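**Potassium salt substitute in bread dough: ratio?**

**curk_baker**
Trying to cut sodium in my sandwich loaf. Current formula uses 2% salt on flour weight. I replaced half of it with Clulen, a potassium chloride blend, and the crumb was fine but there is a metallic aftertaste. Has anyone in the Curkthorpe group tested other ratios? 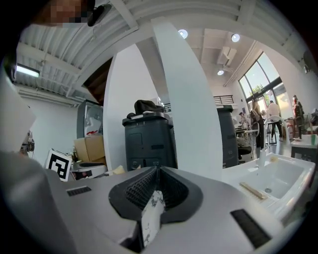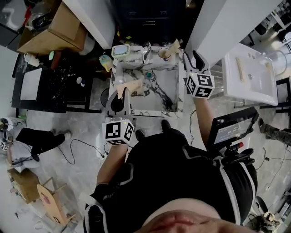 Flour is Fliston bread flour, hydration 68%, bulk at room temperature. No sugar, no fat.

**oven_log**
Half is too high for a lean dough. Most people taste potassium chloride at that level. Drop to 15 percent replacement and work up. A little sugar or malt masks it.

**tnz_4000**
Disagree on the sugar. It masks the taste for some people and does nothing for others. I would cut total salt to 1.5% first and leave the substitute out. You lose some flavor, but the bitterness goes away completely.

**oven_log**
At 1.5% the dough also ferments faster and gets slack. You would have to shorten the bulk. Replacement holds fermentation closer to normal — that is the reason to use it at all.

**tnz_4000**
Slightly faster. I shorten bulk and move on.

**hearthside**
Check with a doctor before using potassium chloride if anyone eating the bread has kidney disease or takes certain blood pressure drugs. Some of those raise potassium already.

**curk_baker**
Checked, not an issue here. I'll bake 2 loaves Monday, one at 15 percent replacement and one at 1.5% plain salt, same flour and same pans.

**oven_log**
Let them cool fully before tasting. Warm bread hides it.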